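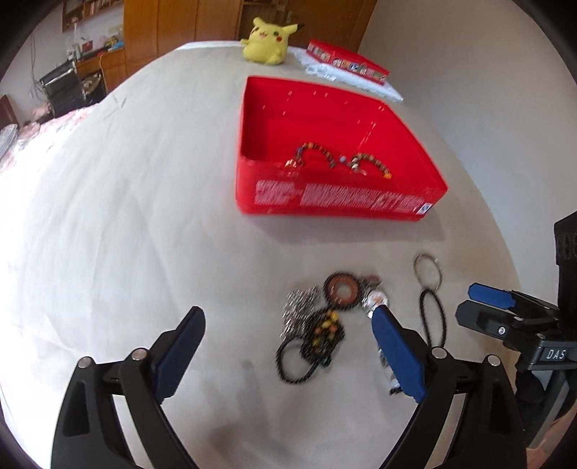
The jewelry on the beige sheet.

Wednesday, after supper. Guðlaug Mogensen called from Istthorpe and we talked for two hours, mostly about her mother's garden and whether the plum tree will make it another year – I do hope so, I've loved that tree since we were girls! She wants me to come in June and stay as long as I like. I said yes before I'd even looked at the trains. Then I made tea, wrote three letters I'd been putting off, and sat by the window until it was quite dark out. Must ask her about bringing boots.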